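October, 4:20 pm. Cell 2, Premton bench

Went through the Sindik checklist again before tonight's run. 239 episodes in so far, 20 to be thrown out, nearly all of them for the same thing - start pose not reset. So from now on:

- home the arm before every episode, not every few
- e-stop tested at start of shift, initial the sheet
- hands out of the cell before the enable goes on. No reaching in to nudge a part, even at low speed
- 3 bad grasps in a row = stop and write it down, dont just keep going
- speed cap stays where Nowakowski set it, ask before you touch it

Dillel want the log in their format, one row per episode, reason code for each reject. Fine. Template is on the share, old one is in the archive folder. Please do not fill in the old one.

Gripper pads are due at 4000 cycles, counter needs reading by hand untill the script is fixed.

Still no agreed rule for cables and loose hardware inside the work area. Proposal: anything that can hang over the table gets written on the setup sheet before enable, and the planner treats it as an obstacle. Tonight's sheet should list the two braided steel cables running out from the rail, with the looped fitting at the end, and the open green jewelry box as the object. Clasp side noted too.
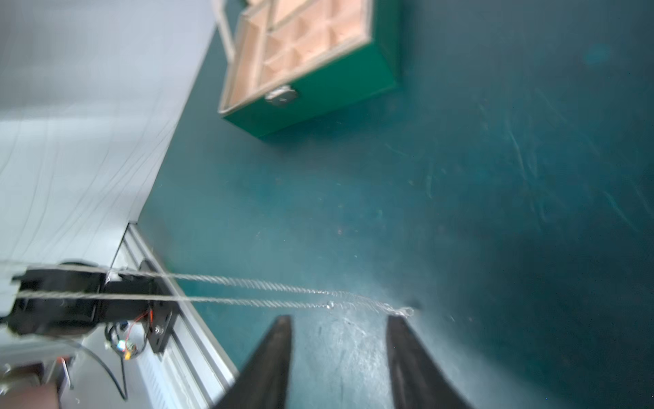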